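4.2 Wear of the foam linings

The linings were cut from black foam sheet supplied by Jorkadside and bonded to the inner faces of the fingertips with a contact adhesive. All tools left the Longo workshop with new linings. They were then used for ordinary tabletop sorting at the Nosville site, where the operators were asked to work as they normally would and not to trim or press down damaged foam. Linings were inspected at the end of each week.

A total of 171 linings were inspected. We recorded the location of the damage, its form, and whether the bond to the fingertip was still intact. Three forms of damage were distinguished. Fraying is a general roughening of the surface and edges, with small crumbs of foam still attached. A flap is a piece of foam that has separated along one side and remains joined along another. A fragment is a smaller piece held by a narrow neck. More than one form may be present on the same lining, and on heavily used linings this was common.

Fraying came first in nearly all cases. It was concentrated along the edges, where the cut cells have no neighbors to support them, and it spread inward slowly. Flaps were seen later and mostly at the corners. We attribute this to shear: when an object is drawn out of the grip at an angle, the corner of the lining carries most of the load, and a tear that opens there runs a short way into the sheet before it stops. Once free, the flap tends to curl. A curled flap can reach into the gap and touch an object before the rest of the lining does, and operators reported that light items such as paper labels were sometimes pushed aside by it.

The two linings of a pair did not always wear alike. In the pair in Figure 6 the left lining is frayed and uneven, with crumbly bits along the edge facing the gap. The right lining is torn as well as worn. It has a thin, curled flap at the upper corner, shaped much like a hook, and a very small loose fragment near the bottom. The blocks behind the foam are rigid black parts, and the damage described here concerns the foam only.

Figure 6. Facing foam linings on the fingertips of a hand-held gripper, over a white tabletop. Note the curled flap at the upper corner of the right lining.

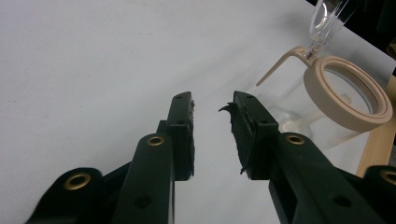

4.3 Replacement criteria

Visual grading alone was a poor guide to when a lining should be replaced. Linings with heavy fraying often held small objects as well as new ones, while some with a single flap and little other damage did not. We therefore used a simple pull test. A smooth test strip was closed between the linings and drawn out by hand through a spring gauge, and the peak reading was compared with the reading taken when the linings were new. A lining pair was rejected when the reading fell below 60 percent of its starting value, or when any flap extended far enough to touch the opposite side with the fingers half open.

Under this rule the median pair was replaced after 700 closures. The spread was wide — sorting of items with sharp edges shortened the life considerably — and the figure should not be carried over to other materials or other foam densities. Trimming flaps with a blade was tried on a few rejected pairs. It removed the early contact but left a step in the foam, and new tears tended to start from it.

Related articles

Adhesive residue on molded fingertips after lining removal
Edge sealing of cut foam sheet: the Jonavow trials
A hand-operated pull test for small compliant pads
Surface color and the detection of foam debris on work tables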